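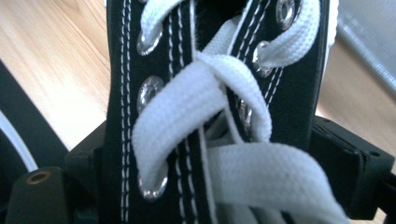 最后修改：2020年2月6日

Nurmi 鞋带数据：手持夹爪对比记录，说明文件

本目录存放系鞋带任务的手持采集数据，用来比较 Kodora 和 Starside 两种手持夹爪。两种夹爪装同一型号的相机，由同一批操作者轮流使用。数据先供 Nurmi 项目内部训练和评测，也可以按文末的条件转给合作组。

一、为什么选鞋带

前一轮对比用的是方块和杯子，两种夹爪的结果差不多，看不出该买哪一种。鞋带又软又薄，夹持位置偏一点就会滑脱，穿孔时还要求指尖附近看得清楚，指尖形状、开合行程和相机安装角度的差别都会在这里露出来。

鞋选的是黑色帆布鞋面配白色扁鞋带，孔眼是银色金属圈。黑白反差大，鞋带的边缘容易分割；金属孔眼会反光，对曝光是个考验。鞋面和鞋舌上有成行的白色缝线，早期的分割模型常把缝线当成鞋带，标注时请留意。鞋带用久了边缘会起毛，也会有细小的线头垂在鞋舌上，这些线头一律不标为鞋带。

二、数据规模

Kodora 夹爪：98 段。
Starside 夹爪：75 段。
Starside 少的那部分是因为指尖垫片脱胶，那一批全部作废，没有补录。比较成功率时请按段数归一，不要直接比总数。

每段从夹爪进入工作区开始，到操作者松开鞋带为止。失败的段也保留，在标签里注明。不完整的段（中途断电、存储卡写满）已经删除。

三、采集设置

桌面为浅色木纹，鞋放在桌上，不用夹具固定。相机装在夹爪本体上，视野里始终能看到一部分夹爪结构和线缆，这部分没有做遮挡处理。训练时如果要去掉，可以用 masks 目录下的固定掩码，两种夹爪各一张。掩码画得偏保守，线缆晃动时仍会露出一小段。

相机为手动曝光、固定焦距，对焦位置设在指尖前方。指尖贴得很近时，靠近视野边缘的鞋带会发虚，属于正常情况，不要当作坏帧剔除。背景里的其他物品没有统一清理，模糊程度不一。

控制器用 Pranley 的采集盒，只负责记录开合量和时间戳，不做闭环控制。图像与开合量的时间偏差最多 2 帧，已经在导出时对齐，原始时间戳另存一列。

四、目录结构

raw：原始视频，按夹爪分两个子目录。
frames：抽帧后的图像。
masks：夹爪固定掩码。
labels：每段一个文本文件，内容见下一节。
calib：相机标定结果，换过镜头后重新标定的文件名末尾带字母 b。
scripts：导出和检查脚本。

五、标签字段

gripper：夹爪型号，取值 kodora 或 starside。
task：子任务，取值 pick（夹起带头）、thread（穿孔）、pull（拉紧）、cross（交叉）。
result：success、fail 或 unclear。看不清结果的一律写 unclear，不要猜。
slip：夹持过程中鞋带是否滑动，由标注者看视频判断。
occluded：目标孔眼是否被鞋带、阴影或夹爪挡住。挡住一半以上记为是，只露出一线金属边也算挡住。
note：自由文本，可以留空。

左右两列孔眼一律按图像里的左右来写，不按穿鞋人的左右脚方向写。最早的 24 段用的是另一种写法，已经改过来，如果还发现写反的请报给维护者。

六、初步看法

Kodora 的指尖较窄，夹带头方便，穿孔时挡住的视野也少。缺点是拉紧这一步夹持力偏小，扁带容易从指间滑出来，操作者往往要重新夹一次。

Starside 的夹持面宽，拉紧稳当，但是在两列孔眼之间很难转身，下方孔眼常常落在它的阴影里，occluded 记为是的段明显多一些。把相机抬高以后有改善，代价是指尖在图像里变小。

目前倾向于穿孔用 Kodora，拉紧的数据两种都留。换更粗糙的垫片之后 Kodora 的滑动是否减少，还没有测。

七、已知问题

孔眼金属圈在顶光下过曝，个别段里孔的中心和边圈分不开。
白鞋带在强光下纹理丢失，做光流时跟踪点会漂。
只有一种鞋、一种颜色，模型换到圆形鞋带上大概率不行，请不要用这份数据说明泛化能力。
cross 子任务的起止点标得不够一致，两位标注者之间常有出入，使用前最好自己再过一遍。
Starside 的开合量零点漂过一次，受影响的段在 note 里写了 zero。

八、使用方法

先运行 scripts 下的 check 脚本，确认文件齐全，再运行 export 导出训练格式。导出时默认跳过 unclear 的段，加参数 keep_unclear 可以保留。训练集和测试集按段划分，同一段的帧不会同时出现在两边，自己重新划分时也请遵守。

九、使用条件

可用于研究和内部评测。转给其他组之前请先告知维护者，并附上本说明文件。修改过标签的版本请另起目录名，不要覆盖原目录。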